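Weeknight Red Lentil Soup (30 Minutes, One Pot)

Quick one today, dinner is in an hour and I still have dishes in the sink. This is the soup I make when there's no plan. Red lentils, carrots, a can of tomatoes, lemon at the end. My kids eat it. Even the one who picks out onions.

Feeds 6, or 4 with lunch the next day.

What you need

2 tablespoons olive oil
1 large onion, chopped small
3 carrots, peeled and diced
4 cloves garlic, minced
2 teaspoons cumin
1 teaspoon smoked paprika (I use the Torkside one, any is fine)
1 1/2 cups red lentils, rinsed
1 can diced tomatoes, juice and all
6 cups vegetable broth
1 teaspoon salt, then taste
Juice of 1 lemon
Handful of parsley

Step 1. Rinse the lentils. Fine strainer, cold water, swish with your fingers till it runs mostly clear. Pick out anything that looks like a pebble.

Step 2. Big pot, medium heat, oil in. Onion and carrots, 8 minutes, stir now and then. You want soft, not brown. Garlic goes in for the last minute.

Step 3. Cumin and paprika. Stir for 30 seconds. It'll smell great and then it'll burn, so have the tomatoes open and ready to go.

Step 4. Tomatoes, lentils, broth, salt. Bring it up to a boil, then turn down to a simmer. Lid on but tipped a little. 15 minutes. Stir the bottom twice, lentils love to stick. 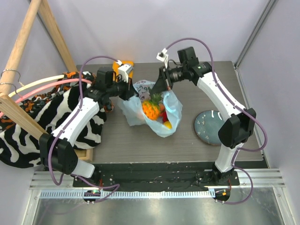 Can I use brown or green lentils instead? You can, but they take closer to 40 minutes and they hold their shape, so you get a chunkier soup. Add an extra cup of broth and check them at the half hour mark.

Step 5. Blend it, or part of it. I do half with a stick blender right in the pot and leave the rest. Regular blender works too – small batches, and take the little cap out of the lid so the steam can escape.

Step 6. Heat off. Lemon juice in. Taste it. Probably needs more salt then you think, broths are all different. The low sodium Cemitz cubes need a good extra pinch.

Parsley on top, bread on the side. Plain yogurt if you have it.

Leftovers

4 days in the fridge. Gets very thick overnight, loosen it with a splash of water when you reheat. Freezes fine for 3 months, leave some room at the top of the container. I make a double pot on Sunday and freeze half flat in bags.

Want heat? Red pepper flakes in with the cumin. Want it creamy? Half a can of coconut milk at teh end, and skip the yogurt.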